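Raviver une casserole en inox ternie (sans produit miracle)

J'ai longtemps cru qu'une casserole en inox qui tirait sur le gris était fichue. La mienne, une Bakalis achetée en juin dans une braderie, avait le fond brun, des auréoles arc-en-ciel et une odeur de vieux lait – bref, j'ai failli la laisser sur le trottoir ! C'est Lamisi Atinga, ma voisine du dessus, qui m'a montré sa méthode, et depuis je la refais dès que le fond brunit.

Ce qu'il vous faut

100 g de bicarbonate de soude
du vinaigre blanc
une éponge douce (surtout pas de paille de fer, j'ai rayé une poêle comme ça et je m'en veux encore)
un torchon propre qui ne peluche pas

Étape 1 : décoller le brûlé

Versez de l'eau jusqu'à couvrir largement la zone noircie, ajoutez 3 cuillères à soupe de bicarbonate et portez à petits frémissements pendant 9 minutes. Ça mousse un peu, ça sent la piscine, tout va bien. Coupez le feu et laissez tiédir, puis grattez avec une spatule en bois. Si des plaques résistent, on recommence, et on ne s'énerve pas dessus avec un couteau.

Étape 2 : les auréoles

Videz, rincez, puis versez un fond de vinaigre blanc, juste de quoi mouiller toute la surface. On fait tourner doucement et on attend quelques minutes. Les reflets bleutés partent presque tout seuls (la première fois, j'ai appelé tout le monde dans la cuisine pour montrer ça). Rincez à l'eau claire.
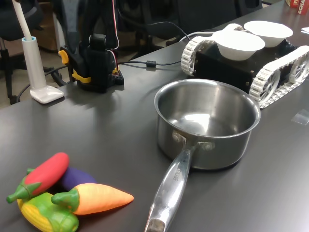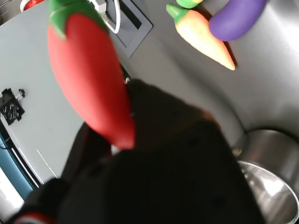 Une casserole en inox, l'intérieur bien brillant, sur la première photo ; un piment rouge à queue verte sur la seconde.

Étape 3 : faire briller

Faites une pâte avec le reste du bicarbonate et un filet d'eau, il faut que ça tienne sur l'éponge. Frottez dans le sens du métal, sans appuyer, en insistant près des rivets du manche : la graisse adore s'y cacher. Une vieille brosse à dents fait très bien l'affaire. Rincez et séchez tout de suite au torchon, sinon le calcaire revient et vous aurez travaillé pour rien.

Et si ça ne suffit pas ?

Adel Hajji me demandait en commentaire si on peut passer à la pierre d'argile. Oui, mais par petites touches, et on évite les finitions miroir. Par contre, pas de bicarbonate sur l'aluminium, il noircit !

La prochaine fois je m'attaque à la cocotte en fonte de ma tante, et là, j'ai un peu peur.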